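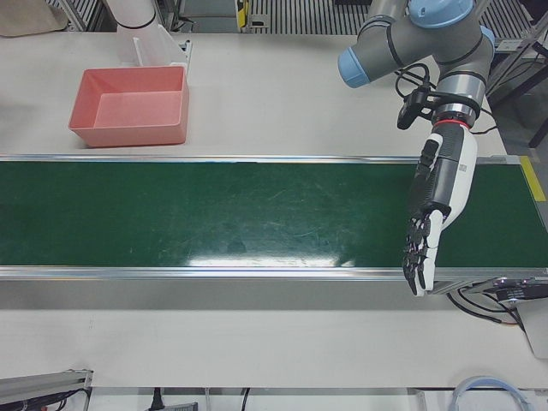

How to Get Household Recycling Ready for Pickup

Updated July 21, 2022

This guide covers the weekly curbside program in Edurside, including the Escobedo Street apartments. If you live outside the town line, your hauler may have different rules, especially for glass and cartons. Check the sticker on the lid of your cart first.

What you need

A kitchen container that holds a few days of recycling
A second container for bottles and cans with a deposit
A box cutter or a pair of strong scissors
A paper bag for shredded paper
The cart issued to your address

The kitchen container can be anything with smooth sides that you can rinse out. Skip the plastic liner. Bagged recycling is pulled off the line at the Triletti sorting plant and most of it goes to the landfill unopened.

Step 1: Set up one spot in the house

Put the kitchen container next to the trash, not across the room from it. If the trash is under the sink and the recycling is in the garage, people will use the trash. Households with small kitchens often do well with a narrow bin that hangs on the inside of a cabinet door.

Tape a short list to the wall or the lid. Four or five items is plenty: bottles, cans, jugs, cardboard, paper. Add the things your family keeps getting wrong. At our house that was coffee cups and the foam trays that meat comes in.

Step 2: Empty and rinse

Containers need to be empty and mostly clean. They don't need to be ready to eat from. Pour out what is left, add an inch of water, put the cap on, shake, and pour it out. For peanut butter and mayonnaise jars, scrape the sides with a rubber spatula and let the jar soak in the dishwater after you finish the dishes.

Let everything drain upside down in the rack for a few minutes. A little water left inside is fine, but liquid that leaks onto paper ruins the paper.

Pizza boxes are accepted if the grease is limited to a few spots. Tear off the bottom if it is soaked through and recycle the top.

Step 3: Sort out the deposit bottles

Deposit bottles and cans can go in the cart, but you will not get your money back on them. Keep them in the second container and take them to the return window at Dona Market. The machines there read the bar code, so leave the label on and do not crush anything. Bottles that have been flattened or have lost their label have to be handed in at the counter, where the limit is 74 per visit.

If you save up more than that, it is easier to go to the redemption center in two trips than to argue about it at the window. Sort plastic from aluminum before you leave home.

Step 4: Deal with the plastic

The number in the triangle tells you what kind of plastic you have. It does not mean the item is recyclable here. The town takes numbers 1, 2 and 5, in the form of bottles, jugs, jars and tubs. Color does not matter.

Leave caps on bottles. This rule changed a few years ago and many people still take them off. A loose cap is small enough to fall through the screens, while a cap that is screwed on travels with the bottle and is separated later in the wash.

Pump tops from soap and lotion have a metal spring inside. Take them off and throw them away, then recycle the bottle. Spray triggers are treated the same way.
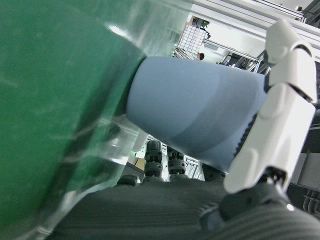 Labels can stay on. Shrink sleeves, the kind that cover the whole bottle from neck to base, should come off if they have a perforated strip. Run a thumbnail down the strip and pull. If there is no strip, leave the sleeve alone.

Do not put one container inside another. A can pushed into a plastic jug will end up wherever the jug goes.

Step 5: Flatten the cardboard

Cut the tape along the bottom seam and fold the box flat. You do not have to remove the tape or the shipping label. Take out air pillows, foam corners and plastic wrap. Pieces should be small enough to lie in the cart with the lid closed. For appliance boxes, cut along the folds and stack the panels, then cut the panels in half.

Keep cardboard inside if rain is expected overnight. Put it out in the morning, or save it for the following week.

Step 6: Load the cart

Put cardboard along one side, standing up. Loose containers go in after it. Paper goes in last. Shredded paper must be in a paper bag, folded over and stapled.

The lid has to close. Trucks use an arm to lift the cart, and anything piled above the rim tends to land in the street. Set the cart at the curb with the wheels facing your house, and keep it clear of parked cars and mailboxes.

Things that stay out of the cart

Plastic bags and film (the grocery store takes these)
Garden hoses, extension cords and string lights
Batteries of any kind
Window glass, mirrors, drinking glasses and ovenware
Paper plates and napkins
Propane cylinders, even empty ones
Diapers

Batteries and small electronics go to the drop-off shed behind the public works garage. The shed also takes fluorescent tubes, up to 14 at a time. Tape the ends of lithium batteries before you bring them in.

If your cart is tagged

A yellow tag means the driver saw something that does not belong and emptied the cart anyway. A red tag means it was left full. Remove the item, keep the tag, and call the number printed on it for a second pickup. Calls made before noon are usually handled the next day.

Carts that are cracked or missing a wheel are replaced at no charge. Give the serial number stamped on the front when you call. Larger carts are available for households that fill theirs every week, and requests for the fall exchange are taken through the end of September.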